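# The vase that was let go 3,392 times

Magnus Menzies has spent the better part of a year teaching a robot arm to put things down. Picking them up, he says, was finished by May. It is a skill people like to film. Putting them down is where the money goes.

Menzies writes planning software at Prultia, a small firm above a carpet showroom in Flillgate. His half of the job decides where the arm should travel and how it should bend to get there. The other half, which belongs to his colleague Keir MacKinnon, decides whether the fingers should open yet. The two halves talk to each other over a message queue. The two men mostly use the kettle.

Nearly all of the work happens in simulation, in a furnished room that has no smell, no draught and no rent. The furniture was chosen by MacKinnon, whose taste runs to his grandfather's. He maintains that a scuffed old radio tests a planner better than a grey cube does. It has a handle to catch on and an aerial to forget about, and the planner has forgotten about it on many occasions. 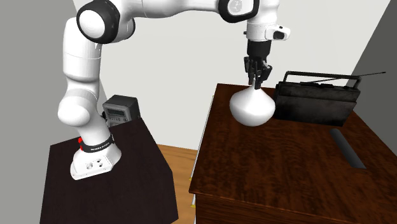 *Held low: the simulated arm holds a white, bulb-shaped piece by the neck, just over the desk and beside the radio.*

The trouble lies in the last few millimetres. Let go early and the piece drops. Let go late and the arm tries to push it through the desk, an ambition the physics engine takes personally. In one build the desk won, and the vase left the building at a speed Menzies still has written on a sticky note.

Their answer is a planner called Purves, which works out eight possible approaches at once and throws away any that would bring the elbow or wrist too close to the clutter. Usually 2 survive. It then slows down, watches for the small change in force that means contact, and waits before opening the fingers. The wait was MacKinnon's idea. Menzies argued against it for six weeks and now describes it as "ours".

Last month they ran the whole routine 3,392 times, shifting the furniture slightly on each go. Most of the failures came down to a rounding error in Zorix, their logging tool, which had been marking perfectly good landings as disasters. Menzies was relieved. MacKinnon, who wrote Zorix, went out for a sandwich.

A real desk is on order. It is flat-packed, and they have yet to agree on who will assemble it.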